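Chapter 2
Thread, Yarn and Cord: How Fibers Are Joined
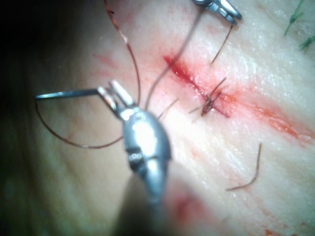
Figure 2.1 A curved needle and a dark suture thread near a straight incision.

Almost everything we wear, sleep on or tie with is made from fibers which are too short or too weak to be used alone. A single cotton fiber breaks between two fingers. When many such fibers are twisted together, they press against each other, and the friction between them carries the load. This simple idea is older than farming, and it is the subject of the present chapter.

We will use three words with care. A yarn is a long bundle of fibers, twisted or not. A thread is a yarn made for sewing, so it must pass through a material many times without damage. A cord is formed from several yarns, usually for pulling or tying. In daily speech the words are mixed, and the reader will meet old books in which "thread" means all of them.

Section 2.1 starts with twist. In the spinning room of the former mill at Trerkent, the workers kept a notebook of twist settings, and one page from August lists a wool yarn of 186 turns per meter and a fine cotton sewing thread of 673. The difference surprised my students when I first showed them this page. A soft yarn for knitting needs air inside it — a sewing thread needs to be smooth and closed.

Section 2.2 treats fibers that come as one continuous filament, for example silk. They need little twist or none. Section 2.3 is about braiding, and it follows the work of Eun-seong Kong on the fishing lines of Plullholm, where a braided line was expected to serve for almost 60 trips.

Before you continue, please take a piece of ordinary sewing thread and untwist it slowly between your fingers. Note the direction in which it opens. Keep the piece, as you will need it again for Exercise 2.4.

Key terms: staple fiber, filament, ply, S-twist, Z-twist, braid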